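We use cookies to remember your settings and count visits. Accept all | Manage choices

Pliteo pulls Fandeo wall shelf over bracket fault, refunds start Sunday

Home goods chain Pliteo is pulling its Fandeo floating wall shelf from all six stores and from the website after the metal bracket on the back was found to bend under weights well below what's printed on the box. 3057 shelves sold so far. Refunds start Sunday when the stores open.

No injuries reported. A few broken vases, one cracked TV screen, a lot of plaster.

The shelf went on sale in February at $118 and was one of the chain's better sellers this year, mostly in matte black. It also came in oak finish and a pale gray. All three colors use the same bracket so all three are covered. The shorter Fandeo bathroom shelf hangs on a different fitting and stays on sale for now.

Customers do not need the receipt. Bring the shelf and the bracket to any store, or bring just the bracket if the shelf is too much to carry, and the full price goes back on the card or out in cash. Web orders get a prepaid label by email. Pliteo says the emails are going out in batches and may take a few days to reach everyone. Check the junk folder.

Anyone who wants to keep the shelf can ask for a new bracket instead. Those are not in yet. The company would not give a date - only that they are being made by a different supplier and will be load tested before they ship. Until then the advice is to take everything off it, then take it down.

Eifion Rowlands, who runs the flagship store on Llewellyn Street, said his staff had flagged the problem weeks ago.

"We had one on the wall in our own window display with a clock on it and a couple of books," he said. "Came in one morning and it was tipped forward. Put a new one up, same thing. So we took it out of the window and I sent it up the line."

Rowlands said head office asked for more samples before making a decision and that he did not blame them for it. "You want to be sure. But I'd have liked it quicker." Five samples went to an outside lab. All of them bent.

The company's statement is short. It says the brackets "did not meet the standard we set", apologizes to customers, and says the supplier has been dropped. It does not name the supplier. Pliteo did not answer a question about whether the shelf was tested befor it went on sale, or who came up with the number on the box.

Customers on the store's page were mixed. Several said theirs had held up fine with picture frames and would be staying put. One woman wrote that hers came down overnight with her late father's mantel clock on it, and she wanted to know if the refund covers that. Pliteo told her to file a damage claim, which is a separate form from the refund. The form asks for photos of the wall and of whatever got broken. Claims are looked at one by one.

Other shelves from the chain are not affected, and neither are mirrors or the electric fires, which hang on a heavier plate.

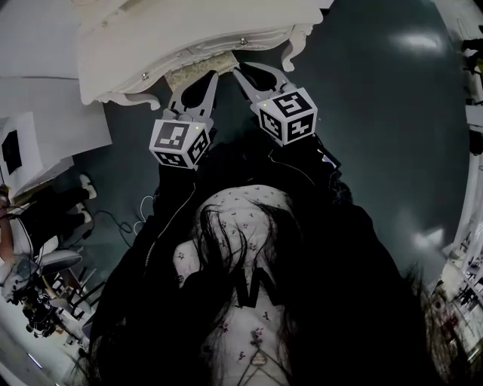 The recall lands in the middle of a floor reset at the Llewellyn Street store, where the Fandeo wall was due to be the first thing shoppers saw coming in. That space now goes to the Furnier range, moved up from the back. It's a big change of look. Fandeo is all straight lines and flat fronts, and Furnier is at the other end - traditional, heavy on detail, the sort of ornate white carved furniture in the photo. Rowlands said the older range had been due for a better spot anyway and the two were never going to share a wall. Staff are moving pieces after closing this week and the front section will be roped off until thats done. The refund desk will be set up by the side entrance, so people with shelves under their arms don't have to come through the main doors.

Last updated: 4:40 p.m.

Recent stories
- Mattress outlet to close downtown showroom
- Paint prices up again, decorators say
- Is your curtain rail rated for blackout lining?
- Furniture swap returns to the fairgrounds
- Lamp maker adds second shift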